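Reading a Tabletop: Notes for My Talk on Living With Pale Wood
Sesterlow Home and Craft Evening, May 7, 2023 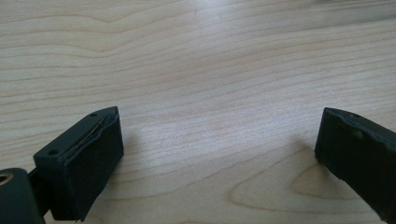
Good evening, and thank you for coming out for a talk about tables. (Wait for people to sit. The chairs at the back scrape, so give them a minute.) I have been refinishing and fussing over tables for a good part of my life, and when I told my sister what I'd be speaking on tonight she asked whether I could fill the time, and I said the trouble would be stopping. I want to start with the top of a table, just the top, because it's the part we touch every day and hardly ever look at. Look at the lower right on the screen, where the darker tan lines nest inside one another and make a rounded loop, like a tongue, pointing to the left. Then let your eye go up and find the long soft arcs in the upper part, and the wider bands curving down toward the top left corner. Leave it up while I talk, please, I'd like everybody to have a good long look before I move on.

Ask the room: who ate at a table this morning? Who could draw its grain from memory? (Usually one hand goes up, and usually it's somebody who did a jigsaw on it all winter.)

What grain is, in everyday words

A tree grows a layer a year, as we all learned in school. Saw straight through the middle and the layers show up as fairly straight lines. Saw off to one side, so that the blade slips through the layers at a shallow angle, and they spread out into arches and loops. Woodworkers call the arched kind cathedral grain, after the windows I suppose, and once you know the name you'll see it on every door in your house. I lost most of a dentist appointment to the cabinet over the sink.

Use the onion here if I've remembered to bring it. Slice it down the middle first, then take a slice off the side, and hold both up. The side slice gets the rings. Pass them around on the saucer and ask for the saucer back, it belongs to the hall.

People always ask me what kind of wood a pale table is. I'd say maple or birch is a likely guess for the one on the screen, and I would not go further than that without turning the thing over and having a look underneath. Both are blond, both have that fine, close grain, and both can fool me. I was wrong about my own kitchen table for years. I told everyone it was maple, I told the man who bought the matching bench it was maple, and then a friend with a proper hand lens looked at the end of a leg and said birch. I did write to the bench man. He was very nice about it.

Light, and where to stand

Now the shine. See the big bright patch across the center, nearly white-gray, where some of the grain gets lost? The edges keep their warmer beige. A satin finish will do that under a good light, and it's the reason I ask people to walk all the way around a table before they decide anything about it. Stand where the glare is and you can't read the grain. Take two steps to the side and there it is again. When I am checking for scratches, though, I go looking for the glare on purpose, and get my chin right down near the surface and look across it toward the window. A scratch you'd never see from above will show up like a crease in a sheet.

(Show them how with the demonstration board. Mind the knees.)

I'm fond of satin, I'll say so plainly. Gloss is handsome in a dining room nobody uses, and a dead flat finish can look thirsty. Satin is forgiving on a table where people do homework and roll out dough. You may feel differently, and there was a lady at the Flumari library talk who felt very differently, and we had a lovely argument over the coffee.

Cleaning, day to day

A soft cloth, wrung out so hard that it barely feels damp, and then a dry cloth after it. That is nine-tenths of the job. Follow the lines of the wood when you wipe. On a top like this one they run more or less across from side to side with gentle waves in them, so you'd wipe across too. It won't ruin anything to go the other way with a cloth, but it's a good habit to have in your arm for the day you pick up sandpaper, when it matters a great deal.

Things I'd keep off pale wood: scouring powder, the green side of the sponge, and any spray that promises a lemon shine. The spray leaves a film, the film collects dust, and then you spray again. I spent one whole July taking years of lemon shine off my aunt's sideboard, with the windows open and the radio on, and I can't smell a lemon drop now without my shoulders aching.

Hot pans get a trivet. Wet glasses get a coaster, or get picked up when you notice. I don't follow guests around with coasters anymore. I did in my thirties and I don't believe it made me any friends.

Sanding, for the brave

I'm only going to touch on this, as it's a talk of its own. If you have a solid top and the finish has gone patchy, you can take it back yourself over a weekend. Check first that it really is solid! A veneer is thin, and you can go through it before you've finished humming the first verse. Look at the edge of the table. If the lines on top carry on over the edge and down the end in a way that makes sense, that's encouraging. If the top says one thing and the edge says another, put the sandpaper away and come and see me afterward.

For bare solid wood I finish by hand with 200 grit, go over it with a damp cloth, let it dry, and see how it feels under my palm. Some people carry on to 400 before the finish goes on. I save the 400 for a very light rub between coats, hardly more than dusting. Please write those two numbers down if you write nothing else, since I get phone calls.

Always with the grain. Where there's a loop or a swirl, don't try to steer around it like a race car, just keep going the same long way as the rest of the board and use a light hand.

Pass around the two sample blocks now. The one with the blue dot was sanded across the lines and then oiled, so that you can feel with a fingernail what I'm going on about.

Color over time

Pale wood doesn't stay quite as pale as the day it came home. It warms up. Some finishes go yellow more than others, the oil-based ones especially, and sunlight has its own opinion. If you have a lamp or a fruit bowl that always sits in the same place, move it every so often or you'll have its outline to remember it by. I have a very clear circle from a fern that died long ago.

The Mwakalinga workshop, where I take my bigger repairs, keeps a row of offcuts on the windowsill with half of each one covered in card. It's the best teaching aid I know of and it cost them nothing. I asked to borrow it for tonight and was told, kindly, that moving it would spoil it. Fair enough. Go and see it if you're over that way.

Questions I expect

White rings from cups. Usually the moisture is in the finish and hasn't reached the wood. Leave it alone for a few days first. Often it fades on its own, and the ones that don't will wait for you.

Ink. Oh dear. Depends on the ink. Bring a photograph and we'll talk.

Crumbs in the gap where the leaves meet. An old, dry toothbrush, and pull the leaves apart once a year. You will find a pencil.

What I use myself. I rub a little Imia paste wax on my own table, spring and fall, and buff it until my arm complains. Any plain paste wax that suits your finish would do the same, so read the tin, and try it on the underside first.

Before the break

Handouts are on the piano. The sign-up sheet for the hands-on afternoon is next to them, and it needs a phone number as well as a name. Tea is through the double doors. If you'd like your own table looked at, a picture taken from low down by a window is worth more to me than one taken from above with the flash, and please include an edge.

(Collect the blocks, the saucer and both halves of the onion.)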